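Flitthorpe Counter and Household Tasks Working Group

Minutes of the meeting held at Pretstead, January 2020

Present: six members, the chair and the secretary. Apologies were received from two members of the Wolde site.

1. Minutes of the previous meeting

The November minutes were accepted with one correction. In item 4, "shelf restocking" should read "shelf facing." The two tasks are listed separately in the task register and are scored separately.

2. Matters arising

The laundry folding report is still outstanding. The Wolde site asked for another month. The chair agreed, on condition that the towel results are sent ahead of the shirt results, which are not expected to change anyone's view.

The question of whether dishwasher loading belongs under household or shop-floor work was raised again. It stays under household.

3. Counter service: doughnuts in open paper boxes

The group reviewed the bakery counter task. The work consists of moving single doughnuts, each in its own open kraft box, between a brown tray held by a person and white display trays with hinged clear lids. The box is handled and the doughnut is not to be touched. Two arms are available, one on each side of the table. The lids were already raised for the portion of the task under review and lid operation was not discussed under this item.

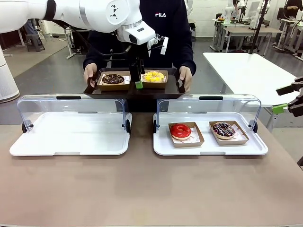 The held tray was the main point of disagreement. Two members argued that it makes the task unrealistic, as a shop would put the tray down on a counter. Others replied that handing over to or from a person is common in small shops, and that a tray in someone's hands is never at quite the same height twice. It was agreed to keep the held tray and to add a second version of the task with the tray resting on a fixed surface. Results for the two versions will be reported in separate columns.

The task lead gave the following points on box handling:

a) The box walls are thin. Grip force that is safe for an empty box may still bow the wall when a doughnut is inside, and a bowed wall can press against the glaze.

b) The paper liner is loose in the box and can ride up over the rim. A finger that closes on liner alone will lift the liner and leave the box behind.

c) Placement beside a box already in the display tray leaves little side clearance. The open lid at the back limits the approach from that direction.

d) Toppings are to be inspected after each transfer. Sprinkles on the tray surface count as a minor fault. Glaze on the box wall counts as a major fault.

A member asked whether a new counter assistant would be held to the same standard in d). The task lead said probably not in the first week. The standard was left as it is.

4. Scoring and run length

The current plan calls for 300 transfers per version. The secretary noted that the budget for consumables covers 2000 boxes across all counter tasks, and that boxes are being discarded after a single use. It was agreed that a box may be reused if the walls are straight and the base is dry.

Of the first 100 transfers logged, 13 were marked "assisted," meaning that a person corrected the position of a box or tray. Members disagreed on whether these should count as failures. The provisional ruling is that an assisted transfer is neither a pass nor a failure and is shown on its own line. One member asked that their objection be recorded.

Time per transfer will be logged but will not affect the score this quarter.

5. Readiness statement

The chair asked for a short statement that could be given to shop owners who write in. After discussion the following wording was adopted:

"Moving boxed goods a short distance between open trays can be attempted by machine under supervision. The group does not yet consider it ready for unattended use in a shop. Picking unboxed soft goods, wiping down, and dealing with a customer's change of mind have not been assessed."

A proposal to replace "can be attempted" with "can be done" was defeated by one vote. 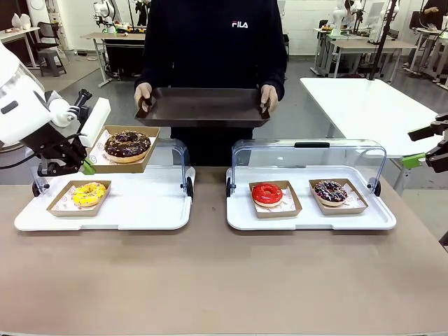
6. Scheduling software

Runitent will be used to book bench time from next month. Existing paper bookings will be carried over by the secretary. Members should enter the task number in the first field and leave the priority field blank.

7. Actions

Task lead: write up the fixed-surface version of the counter task and circulate before the next meeting.
Secretary: revise the log sheet to include the "assisted" line; confirm remaining stock of boxes and liners.
Wolde site: send towel results.
Chair: send the readiness statement to the Flitthorpe office for the inquiries page.

8. Next meeting

To be held at Wolde. Date to be set once the bench bookings have been transferred.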